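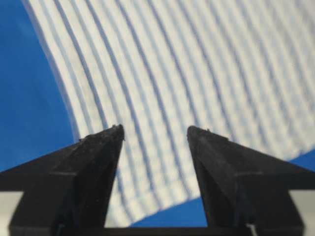
Striped cloth with a waffled weave, on a blue surface.

About Ondach

Ondach is a textile care and folding service for guesthouses, small restaurants and bathhouses. We collect used cloths and towels, wash them, inspect them, fold them to the customer's specification and return them in labeled bundles. The company was started by Zinhle Zwane and Catríona Cronin, who had both worked in hotel linen rooms and wanted a service that would accept small orders.

What we handle

Most of our work is flat cotton: dish cloths, hand towels, bath towels, table napkins. The minimum order is 500 pieces per month, which can be split over several collections. We do not take duvets, rugs or garments.

Waffle weave makes up a large part of the volume. It needs more care than plain weave. The raised cells shrink unevenly in the first few washes, and a cloth that was cut square can come back slightly skewed. For this reason new waffle stock is washed 3 times before its folding size is set. Striped cloths are checked for skew along the stripe, plain ones along the hem.

How folding is done

Each cloth is laid flat on the table, smoothed from the center outward and squared at the corners. Hand towels are folded in thirds lengthwise, then in half. Dish cloths are folded in half twice, with the hem on the inside. Bath towels follow the customer's shelf depth, which we measure on the first visit.

Stripes should run parallel to the long edge of the finished fold. A fold that is off by more than a finger's width is opened and done again. Pieces with pulled threads, thin spots or stains that remain after a second wash go into a separate bundle with a gray tag, and the customer decides whether to keep them. – We do not mend.

Fold sheets

Every customer has a fold sheet, a single page listing each item, its finished size, the number per bundle and the direction in which bundles are stacked. The current file holds 266 sheets. Changes requested before noon apply to the next delivery.

Premises

The wash room and the folding room are in the Pilelach building, on the ground floor. The two rooms have separate entrances so that used and clean stock do not cross. Weekly capacity is 4000 pieces. In August the folding room runs a second shift, and collection times may move to the evening.

Trial orders

New customers can send a mixed bundle under our Tester plan. It is washed, folded in two different ways and returned with a draft fold sheet. Please shake out the cloths before packing and keep kitchen items apart from bath items – grease transfers easily in a closed bag.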